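Handout 5: Handling flat, awkward things on a table
Household and Workroom Skills, taught by Honeylyn Padilla

Okay, so last time we did folding and stacking, and a lot of you told me it felt too easy. Fair enough! This week is big flat stuff: lids, trays, panels, boards, anything that's wide and thin and has a mind of its own once you get one side off the table. I love this unit, and it's also the one where I get the most dropped parts, so please read the whole handout before you come to the July session.

First, look at the table before you touch anything. I mean really look. What's under the flat piece? What's sitting on it? If there's a heavy box on top or behind, decide where the box is going to go before you start lifting, and then clear that spot. (Irfan Govindasamy, who taught this before me, made his groups say the spot out loud. I thought it was silly, and now I do it at home with baking sheets.)
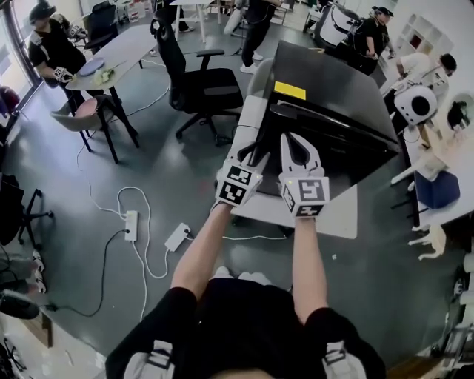
Second, pick your edge. I like the one closest to me, with my two hands fairly wide apart and the same distance from the corners. If you grab near the middle, the far side droops and you end up chasing it. Slide the piece toward you until a little of it hangs over, get a hold from underneath, and only then start to tip it.

Third, tip before you lift. Leave part of the piece on the table as long as you can and let the table carry the weight. Glossy surfaces are slippery and they show every smudge, so go slow, and if you need to change your hold, set it down flat and start over. I do this all the time, no shame in it.
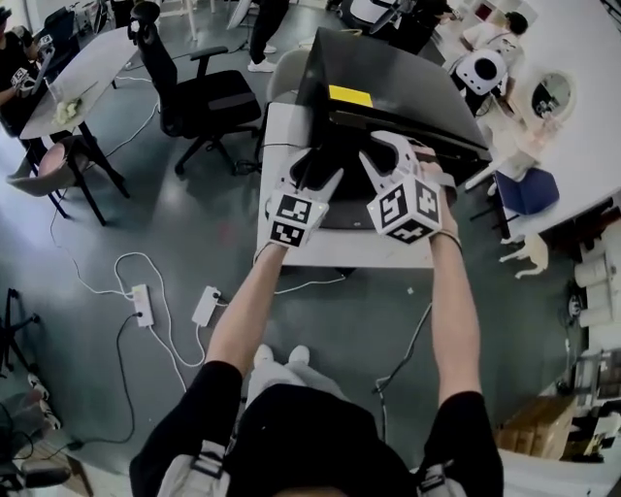
Large black board held at a tilt on the white table, a hand-held gripper in each hand holding it.

Now, floors. Ours is a mess of power strips and white cords, I know, and yours at home may be too. Once you've got a wide board up in front of you, you can't see your feet, so walk the route with empty hands first and push the cords over to one side. Chairs and stools go in too. If something has a cord of its own, find both ends of it before you move anything.

For your notebooks, half a page is plenty: one flat thing you moved this week, where you held it, how many times you had to set it down, and what you'd clear away first next time. Sketches are welcome (mine are terrible). Pairs are fine for anything wider than your shoulders, but agree on who says "down."

Reading: the Surari workbook, section 2, and skip the part on glass for now, we'll get to it with the mirrors.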